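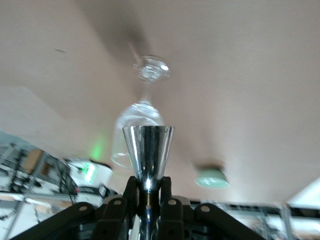
Flara pushes family sailings to next year, kids' clubs getting a redo

May 10, 2020

Quick one for anybody with a family cruise on the books. Flara put out a notice late Friday and the short version is no family sailings for the rest of this season. All 12 of the summer departures out of Jumadham are off. First new date is in February and it's the seven-night loop, same route as before.

If you booked direct you should already have an email. Check spam, a lot of readers are finding it there. Two choices:

Full refund, back to the card you used. Flara says allow 17 business days. Phones are jammed so use the form on the site.

Or a credit good through the end of next year. Credit is worth a bit more than you paid if you had a balcony or a family suite. Inside cabins, same amount you paid, no bonus. Kind of stingy but there it is.

Booked through an agent? Then it's the agent you call, not the cruise line. Skolletti customers have their own page up already with a chat window, open mornings only. Wait was nearly 2 hours when we tried it Saturday, so have a coffee ready.

Shore trips are a seperate thing. If you bought the reef boat or the sugar train through Flara, it gets refunded with the cruise. If you bought from somebody local you have to ask them yourself. Most of the small outfits at Insaurralde are offering new dates and not cash. Worth saying yes if you were going back anyway, they're family businesses and it's a rough spring down there.

Flights, same deal. Bought as a package, it's handled. Bought on your own, call the airline and don't cancel first, let them tell you what they're offering.

Now the part parents were asking about. When the ships do come back the kids' clubs will be changed. Smaller groups, and you'll reserve a slot the night before, no more dropping in. Youngest age goes up from 2 to three. Teens keep their own deck but it closes earlier. Splash area stays. The late night babysitting in the lounge is gone for now and no word on when its back, so plan your grownup dinners around that.

Dining too. Buffet will be served by crew, no self serve. Families up to six get one table, bigger groups will be split across two next to each other. Set seating times for everybody, early or late, pick when you book. Early will fill up first, it always does with little ones.

Prices for the February sailing aren't posted yet. Flara says kids' fares will be "in line" with last year, whatever that means. Booking opens to people holding credits first, then everyone else a week later.

One more thing, the stop at Insaurralde is still on the schedule but marked as subject to port approval. Will update when we hear. If you've gotten your refund already, post in the comments how many days it took.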